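"We Waited for the Voters to Come to Us, and They Did Not Come"

The district chair of the Clilari Civic Union receives me in the party office in Punar at eight in the morning, before the telephones begin. The election for the district assembly was held in October, and the party lost its seat in the Mohamedi ward by 86 votes. The chair agreed to speak on the condition that the names of candidates are left out, as the complaint about the count is still open.

"I am not angry with the voters," the chair begins. "I am a little angry with us. In Mohamedi we received 2,334 votes, and four years ago this would be enough to win. We prepared for the same election as last time."

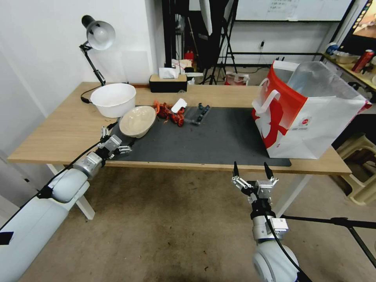
The party opened its ward office only in September, three weeks before the voting. The rival list had been visiting homes since June. I ask how this was possible in a ward the party held for two terms.

"We had a long discussion about who should be the candidate," the chair answers, choosing the words slowly. "It took the whole summer. When it was finished, some members were tired, and some had left us. I count 198 members who did not renew their card this year. Many of them used to knock on doors."
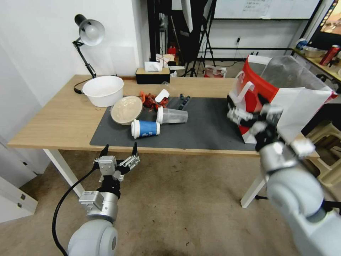 Light wooden table with a dark gray mat.

About the complaint, the chair is more careful. It concerns one polling station, at the old market hall, where the doors opened forty minutes late. The station had 773 registered voters. The party does not ask for a new election in the whole ward, only for a repeated vote in this one station.

"People went to work without voting. I spoke with them myself. Maybe they would vote for us and maybe for the others, I cannot know this. But they had the right to find the door open." 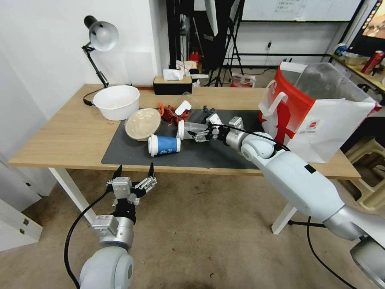 The decision is expected in December. Until then the new assembly sits without the member for Mohamedi, and the budget for the road to Trirnau has been moved to a later session. The chair regrets this, because the road was also in the program of the Civic Union.

"If the budget is good, we will vote for it. I told this to the other side already, by telephone."
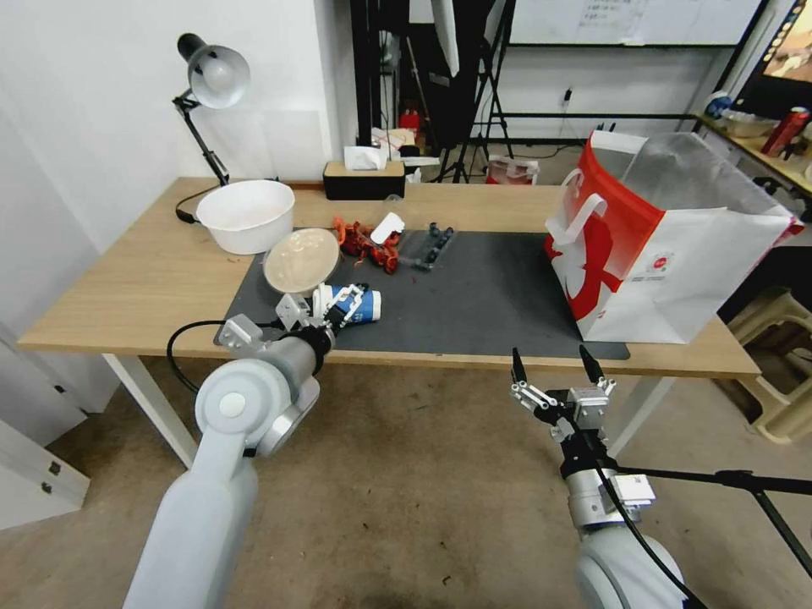

Will you remain as chair if the complaint is rejected?

"I will offer my resignation in either case, and the members will decide. In my opinion a person who led the campaign must at least put the question to them."

The first telephone rings at twenty to nine. It is a member from Mohamedi, asking when the ward office will open again.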